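The Small Rulebook That Makes Two Arms Behave

At Mokgethi, a training and test shop in Cotlow, the most-read document in the building is 13 pages long and held together with a binder clip. It's called the Arix Bench Practice, and it covers what a two-armed robot may do on an ordinary tabletop, with ordinary household things, a wall at the back and an outlet within reach. I've read a lot of safety paperwork. I have never before read any on the train home for fun!

Zinhle Zwane wrote most of it. She came to robots from elevator inspection, and you can tell: she loves a rule you can check by looking. "If two people can stand at the bench and disagree about whether we passed, I rewrite the line," she told me.

The first section deals with the space both arms share. Each arm gets its own side, and the middle belongs to whichever arm has claimed it in the program. Straps on the arms are colored, blue for left and green for right, so that a person calling out a problem never has to work out whose left they mean.
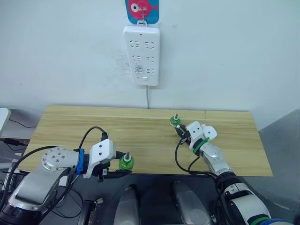 Slow first, then slower

Every new task gets 80 runs at reduced speed before anyone asks for more. The count starts over if a part is swapped, even for one that looks the same. New hires grumble at this (I would too), and then they see their first log. Small household appliances are wonderful test pieces because they're so awkward: smooth in one place, ridged in another, light enough to tip. The practice says to bring the fingers in closed and open them only at the 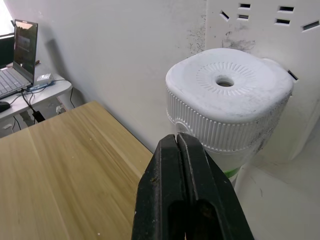 approach point, a spot set back from the object where a full opening can't knock anything over. Each approach point is written down with the task, and a second person signs it. The Nelance archive, where the logs end up, now holds 1144 signed points, and Zwane will happily scroll through them with you.

Grip force is the section that gets the most arguments, and the most penciled notes in the margins. The rule is to support the body of an object first and work on its top second, with separate limits for each. Take a big green bottle held upright between two clamp jaws while a pair of fingers grasps the white piece in its neck. The jaws get one number and the fingers get another, and neither may be raised to make up for the other. If the top won't move within its limit, the run stops and a person takes a look.

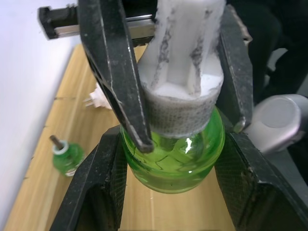
Wear is the chapter Zwane is revising now, and she can't wait to talk about it. The old text asked for an inspection every 400 cycles and said nothing on what to inspect. Her draft names surfaces. Scratches along the beveled edge of a finger, like the light gray ones on the left finger at the bottle, get noted and compared with the last entry. Dust in a knurled jaw gets brushed out before the next run. She wants the new pages clipped in by October, and she's already asking the night crew to pick holes in them.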